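致Fuentealba基金：Cidville社区旧帆布再利用项目进展报告
2020年11月26日，星期四

尊敬的各位：

首先感谢贵基金一直对我们的支持。中文不是我的母语，如果有写得不清楚的地方，请直接写信问我。本报告写的是第二阶段的工作，主要是收布、修补和培训班三个方面。

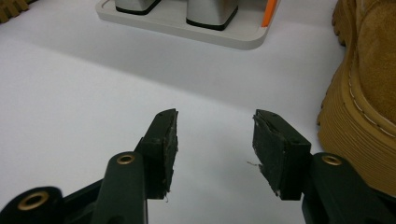
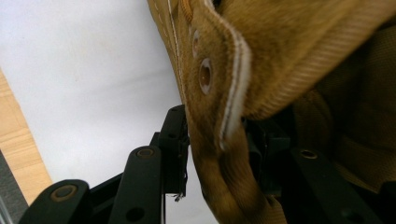
两张图里都能看到黄铜色调的圆形金属扣眼。

Hae-won Geum看过初稿以后提出，报告应该先讲修补的质量，然后再讲收布的数量，她认为去年的报告把顺序放反了，读的人很难知道这些布后来有没有用处。她还希望我们把退回修补的件数也写进去，不管这个数字好看不好看。我接受她的意见，所以下面的顺序和去年不同。

一、修补
本阶段一共完成修补200件，主要是帐篷、背包和遮雨布。其中21件被使用者退回，要求再修一次。退回的原因大部分是缝线的地方漏水，小部分是拉链不顺。我们检查了做法，发现防水胶涂好以后晾的时间太短。从11月开始，涂胶的物件要过一夜才可以交还。这样交件会慢一天，但是我认为是值得的。

二、收布
收到旧布料391公斤，比计划的要多。多出来的部分来自Vostar，他们关闭了一个仓库，把旧的遮阳篷给了我们。这批布很厚，家用缝纫机缝不动，目前还放在架子上。我们正在和Jovitz商量借用一台工业缝纫机，对方原则上同意，运费由谁付还没有定下来。

三、培训班
原来计划开四个班，实际开了2个。因为疫情的规定，室内人数受到限制，所以每班的人数也减少了。有几位学员问可不可以在家里学习，我们试着寄出材料包，里面有布、针、蜡线和一份图纸。寄回来的作业水平不太一样，直线缝得不错，转角的地方普遍比较弱。图纸上转角那一页需要重新画，我已经在做。

四、经费
支出没有超过预算。培训班剩下的场地费，我们希望可以转到材料和邮寄这一项，申请表随本报告一起附上。如果贵基金不同意这样转，请告诉我们应该怎样退回。

五、下一步
先解决缝纫机的运费，然后开始处理厚布。再修的那些物件，有一部分还没有交还给使用者，完成以后我会补一封短信说明。

此致
敬礼

Cidville社区旧帆布再利用项目组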